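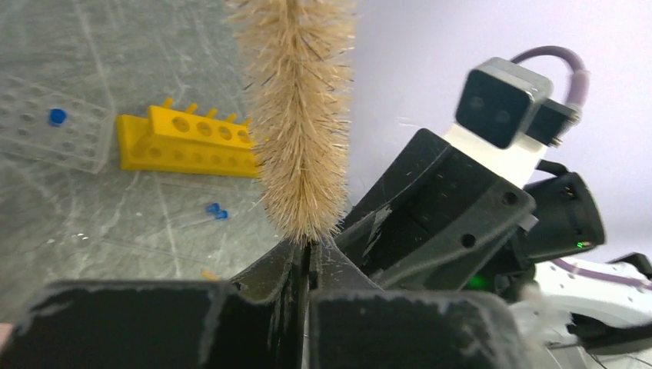

One reader from Rakbridge wants to know why test tubes need a special brush at all, when you could just run them under the faucet and shake them.

Reading time: 3 minutes

How Do You Clean a Test Tube?

A test tube is a thin tube, closed at the bottom and open at the top. Water runs in and out easily, but it doesn't always take everything with it. Some powders and sticky liquids cling to the sides. Your fingers are too wide to reach down there, and so is a kitchen sponge.

A test tube brush is made for the job. It has bristles sticking out in every direction from the middle, so it rubs the whole wall of the tube at once. The end of the brush matters too. Many have a soft tuft at the tip that reaches the rounded bottom, where dirt likes to settle.

Washing goes like this. Empty the tube the way your teacher tells you. Add warm water and a drop of dish soap. Slide the brush in slowly, turn it, and pull it up and down – some 15 strokes is plenty. Don't jab. A hard push can crack the bottom of a glass tube. Rinse until there are no more bubbles.

Where do the tubes go next? They can't stand up by themselves, so they need a rack. A rack has rows of round holes, and each hole holds one tube. Racks come in different colors and sizes. Big tubes need big holes, and a small tube will wobble in a hole that is too wide. Caps come off before washing and get washed separately.

Small things are easy to lose on a busy lab table, so many labs keep shallow bins for them. One bin might hold caps and another might hold wires. Put a lid on when the bin goes back on the shelf, and it won't spill if someone bumps it.
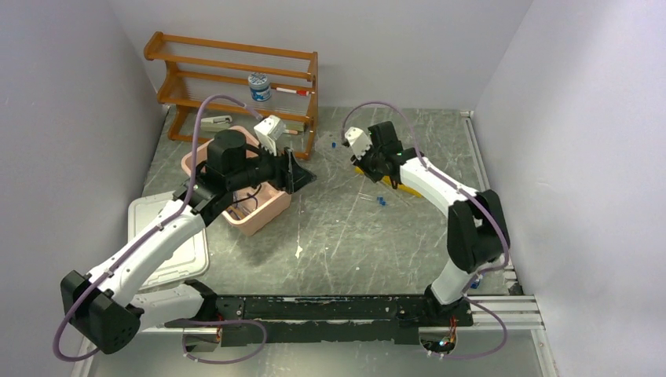 A pink bin for small parts, and a white lid on the table to its left.

Brushes need care as well. Rinse the brush, shake it over the sink, and hang it up with the bristles pointing down. If the bristles are bent flat or falling out, tell an adult – it's time for a new one.

Words to know

Bristle: one of the stiff hairs on a brush.
Rack: a stand with holes or slots for holding things upright.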